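The Island That Counts Its Birds by Ear

By Yatziri Cuautle
Feb 11, 2025

The ferry to Innes leaves before sunrise, and by the time the cliffs come up out of the gray I've already been told twice to listen before I look. Good advice! You hear the island long before you can make out a single bird on it, a low, rolling chatter that comes across the water and gets into your chest.

Innes is small enough to walk in a morning, and nobody has lived there year-round for decades. What it has is storm petrels, shy little seabirds that nest in rock cracks and only come home after dark. For years the only way to survey them was to crawl along the old stone walls with a tape player and wait for an answer from inside. The crews loved it, and their knees paid for it.

Now there's Ornis, a network of 116 listening posts spread over the island, each one about as tall as a fence post and tucked in among the thrift and sea campion. The posts record through the night, and every morning someone at the Mindidmont field station puts the kettle on and opens up the night's sound. 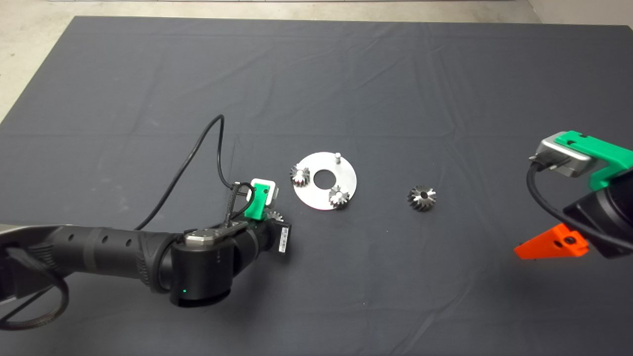
A night on the north wall

I went out with 3 of the field crew on a moonless night in October, late in the season, when the last chicks were getting ready to leave. We sat with our backs to the wall and our lights off. Then the purring started, right behind my head, from deep inside the stones. I have been writing about wildlife for a good part of my life and I had goosebumps all the way down to my boots.

The posts heard it too, of course. By breakfast the crew had a map of the calls, and it showed birds in a boulder field on the west side where the old surveys had drawn a blank. That boulder field is too steep and too loose to crawl across safely, so the petrels had it to themselves, and good for them.

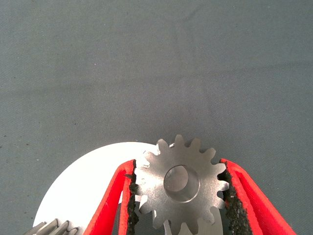 The map matters most for what comes next. Rats reached the neighboring island on a supply boat 4 years ago, and the channel between the two is just 200 yards wide at low tide. Floltico, the trust that looks after both islands, has set up bait stations and chew cards along the landing beach, and it can now put the closest watch on the slopes where the most birds are calling. If you visit, you'll be asked to empty your bag in a sealed room before you step on the boat. Please do it cheerfully. Mine held half a granola bar and a surprising amount of sand.

The birds are far out at sea now, and the posts are recording mostly wind. The crew goes back in spring to change the batteries, and I've already asked for a seat on the ferry.

3 comments

marshwren_dee: I did the tape player surveys as a student. My knees confirm every word of this.

Paul T.: Can day visitors hear the petrels, or do you have to stay overnight?

tidewrack: Paul, they only come in after dark, so you'd need an overnight place. Bring warm socks!

Shares: 200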